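公寓公共洗衣房的使用登记与费用分摊，应当如何写入租住规约

发布于 2023年12月5日 · 栏目：居住与物业 · 浏览 286

发帖人：Tulport三号楼住户

本人租住于Tulport公寓，楼内一层设有公共洗衣房，现有洗衣机与烘干机由全体租户共用。目前的租住规约中，关于洗衣房仅有一句话，即“住户应文明使用公共设施”。自七月起，楼内因占用时间过长、衣物被他人取出、电费分摊不均等事由，已发生多次争执。管理方Sindo物业答复称，如住户能够提出书面方案，可在下一次规约修订时予以考虑。

现拟向各位请教以下事项：其一，使用登记采用纸质登记簿还是线上预约为宜；其二，水电费用应按户平均分摊，还是按实际使用次数计收；其三，衣物在设备停止后长时间无人领取，其他住户是否有权取出，取出后发生遗失或损坏由何人承担责任；其四，洗衣房内折叠衣物所用的台面，近来常被个人物品长期占用，是否有必要单独订立条款。

另需说明，本楼住户中有相当一部分为夜班工作者，因此“夜间一律禁止使用”的做法恐难获得多数同意。如有已经施行的规约文本可供参考，不胜感激。

Harasym住宅咨询

您好。所提事项较为常见，兹就规约起草的一般做法分述如下，供贵楼住户讨论时参考。各地关于租赁和物业管理的规定不尽相同，正式文本在通过之前，仍应请管理方核对现行合同条款，避免规约与租赁合同相互抵触。

一、登记方式

纸质登记簿与线上预约各有适用的场合。住户人数不多、彼此较为熟悉的楼宇，纸质登记簿已足够使用，但应当载明填写格式，至少包括日期、开始时间、设备编号与房号。线上预约便于查询，但须明确由谁维护、数据保存多久，以及不使用智能手机的住户如何预约。我们的意见是，先行采用纸质登记簿，试行一个季度后再作调整。

每户每次预约的时长应有上限。洗涤与烘干合并计算，以不超过3小时为宜。同一住户在同一日内再次预约的，应在其他住户无预约时方可进行。逾时十五分钟未到场的，该时段视为放弃，其他住户可以直接使用，无须另行通知。

二、费用分摊

按户平均分摊的优点是计算简便，缺点是使用较少的住户往往不愿接受。按次计收较为公平，但须有可靠的计次手段。可行的折中办法是将费用分为两部分：设备保养、公共照明等固定支出由各户平均承担；洗涤与烘干所耗水电，依登记簿所载次数按月结算。

采用上述办法时，规约中应写明抄表日期、公布日期与异议期限。异议期限过短，住户来不及核对；过长，则账目迟迟不能结清。自公布之日起七日，对多数楼宇而言较为适当。洗衣房如未单独装设电表，应先行与管理方商定装表事宜，在此之前不宜采用按次计收。

三、衣物的取出与保管

此项最易引起纠纷，条文应尽量具体。建议规定：程序结束后，使用人应在二十分钟内取走衣物；逾时未取，且有其他住户等候的，等候人可将衣物整体移至指定的存放处，并在登记簿上注明时间与房号。移出时不得翻检、分拣，亦不得将衣物直接放置于地面。

按规约移出衣物的住户，除有故意或重大过失外，不承担损坏责任。衣物在存放处超过2日仍无人领取的，由管理方统一收存并张贴告示。收存期限届满后的处理方式，应与管理方另行约定，住户之间不宜自行处分他人财物。

四、折叠台面的使用

台面属于公共设施，其用途应在规约中单独列明，不宜并入“文明使用”一类的概括性表述。台面上不得过夜存放个人物品，包括洗涤剂、衣架与洗衣篮。使用完毕后应以干布擦拭，浅色台面尤其不宜放置未拧紧的漂白剂或深色染料容器。
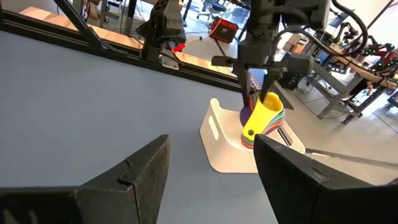 五、使用时间

考虑到贵楼有夜班住户，可以采取分时段管理。23时以后停止使用烘干机及脱水程序，洗衣机的低噪声程序不在此限，次日清晨恢复。与洗衣房相邻或位于其正上方的住户受影响最大，其意见应当在表决之前单独听取并作书面记录。

六、违反规约的处理

处理措施应当由轻至重，并给予当事人说明的机会。初次违反的，以书面提醒为限；再次违反的，可在一定期间内暂停其预约资格。除租赁合同或当地法规另有依据外，住户自行订立的规约不宜设置罚款，此类条款在发生争议时往往难以执行。

七、表决与公布

草案应在表决前张贴于公告栏，并以书面方式送达各户。表决结果、施行日期与联系方式应一并公布。施行满半年后，可就争议较多的条款再次征求意见。

洗衣小站

我们楼里没有写这么多条。登记簿挂在门后面，谁用谁写，电费各户平摊，用得多的住户自己买清洁剂补上，几年下来也没有大的问题。条文过多的话，住户未必会看。

唯一需要提醒的是登记簿旁边的笔，请务必用绳子系好，否则一周之内必定遗失。

Asov租户联络处

就前述答复补充两点意见。

第一，关于按次计收。本处曾协助若干楼宇制定类似规约，实际执行中，登记次数与电表读数不符的情形时有发生，多系住户漏记所致。规约中应当预先写明差额如何处理，通常做法为由当月有使用记录的各户按次数比例承担。如不作规定，差额最终仍将由管理方计入公共费用，未使用洗衣房的住户会因此提出异议。

第二，关于设备故障。原帖未提及此事，但建议一并写入。住户发现漏水、异响或焦味时，应立即停止使用，切断该设备电源，在设备上张贴停用告示并通知管理方。住户不得自行拆卸机壳。烘干机的滤网应由每次使用人在使用后清理，此项可印成小幅告示贴于机身，较写在规约中更易为住户所注意。

关于第二位答复者所述的简易做法，在住户较少且长期稳定的楼宇中确可施行。租户更替频繁的楼宇，仍以书面规约为妥，新住户签约时应同时领取一份副本并签收。

发帖人：Tulport三号楼住户

感谢各位答复。经向Sindo物业询问，洗衣房目前未装设独立电表，故费用部分拟先维持按户平均分摊，待装表之后再行讨论。登记方式、衣物取出、折叠台面及故障通知四项，将依上述意见整理为草案，交由全体住户传阅。

另请教Asov租户联络处：新住户签收规约副本时，是否须由管理方同时签章，抑或由住户单方签收即可？

Asov租户联络处

住户单方签收即可，签收单原件由管理方存档，住户留存副本。合租的，各合租人均应签收。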